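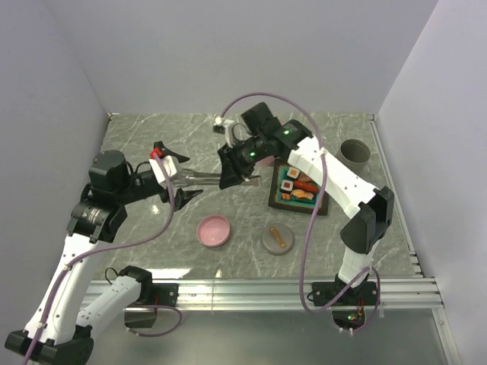 4 Brotener Türalarm in Betrieb nehmen

Dieser Abschnitt gilt für die Zentrale Brotener und für die Türkontakte Hurmont, die im Set enthalten sind. Stand der Anleitung: Donnerstag, 10. September 2026.

Lesen Sie zuerst alle Schritte durch und beginnen Sie dann mit der Montage. Für die Haustür und die Nebentür benötigen Sie 2 Türkontakte. Weitere Kontakte kann man später anmelden.

4.1 Zentrale anschließen

1. Wählen Sie einen Platz im Inneren des Hauses, den man von außen durch kein Fenster sehen kann.
2. Stecken Sie das Netzteil in die Zentrale und danach in die Steckdose.
3. Warten Sie, bis die Statusleuchte dauerhaft grün leuchtet. Drücken Sie während dieser Zeit keine Taste.
4. Geben Sie den Werkscode ein und bestätigen Sie mit OK.
5. Vergeben Sie sofort einen eigenen Code. Geburtsdaten und Hausnummern sind nicht geeignet.

Hinweis: Bei Geräten, die vor Juni ausgeliefert wurden, steht der Werkscode auf der Unterseite der Zentrale. Bei neueren Geräten finden Sie ihn auf der beigelegten Karte. Bewahren Sie die Karte nicht neben der Zentrale auf.

4.2 Türkontakte montieren

1. Reinigen Sie den Türrahmen und das Türblatt an der Klebestelle mit einem fettfreien Tuch.
2. Kleben Sie den Sensor auf den Rahmen und den Magneten auf das Türblatt. Die Pfeile auf beiden Teilen müssen zueinander zeigen.
3. Der Abstand bei geschlossener Tür darf nicht mehr als 4 mm betragen.
4. Ziehen Sie die Batterielasche heraus.
5. Wählen Sie an der Zentrale das Menü "Melder" und dann "Neu". Öffnen und schließen Sie die Tür einmal. Die Zentrale quittiert mit einem kurzen Ton.

Achtung: Bei Metalltüren kann die Reichweite des Magneten kleiner sein. Verwenden Sie in diesem Fall die Distanzplatte Grekton - sie ist als Zubehör erhältlich.

4.3 Alarm testen

Vorsicht! Die Sirene ist sehr laut. Halten Sie beim Test Abstand und informieren Sie vorher die Nachbarn, damit niemand wegen eines Einbruchs die Polizei ruft.

1. Schließen Sie alle Türen und drücken Sie "Test".
2. Öffnen Sie die überwachte Tür. Die Sirene muss sofort ertönen.
3. Schalten Sie den Alarm mit Ihrem Code aus.
4. Wiederholen Sie den Test für jede weitere Tür.

Ertönt die Sirene nicht, so prüfen Sie den Abstand nach 4.2 und melden den Kontakt neu an.

4.4 Ereignisspeicher

Die Zentrale speichert die letzten 800 Ereignisse mit Uhrzeit. Ist der Speicher voll, wird der älteste Eintrag überschrieben. Nach einem Einbruch oder Einbruchsversuch löschen Sie den Speicher bitte nicht - die Einträge können für die Anzeige wichtig sein.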